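4.3 Recording demonstrations in simulation

Before you begin, load a task file and confirm that the Drekisow recorder shows READY. Demonstrations saved while the status is WAIT contain no gripper state and cannot be repaired later.

1. Open the Kubo task list and select Peg and Hole.
2. Set the recording rate to 30 frames per second. All episodes in one set must use the same rate.
3. Turn on Randomize Surfaces. Wall, floor and panel textures are then drawn again at each reset.
4. Press Reset and wait for the arm to stop.
5. Check the wrist view. The hole must be visible between the open fingers before you start. 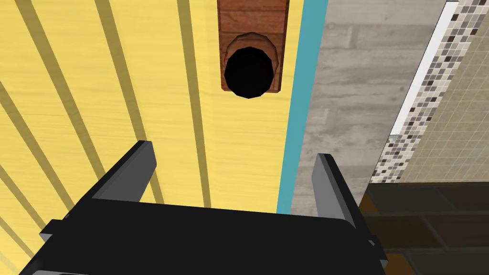
6. Press Record, then move the arm with the hand controller. Keep the motion slow and continuous – pauses longer than two seconds are trimmed on export.
7. Press Stop when the task is complete. Mark the episode Keep or Discard.

Note: Failed attempts are marked Discard, not deleted. The Rudberg trainer reads them as a separate class if Use Failures is on.

Caution: Do not change the camera mount offset partway through a set. Episodes recorded with different offsets load without an error, but the resulting policy will miss the hole.

An episode may last up to 60 seconds. Longer episodes are split in two, and the second part has no start pose. A set of 38 kept episodes is enough for a first training run on this task. The reference set supplied with Gronoreck contains 219.

To export, see 4.4.

Section revised 16 May 2025, K. Tufa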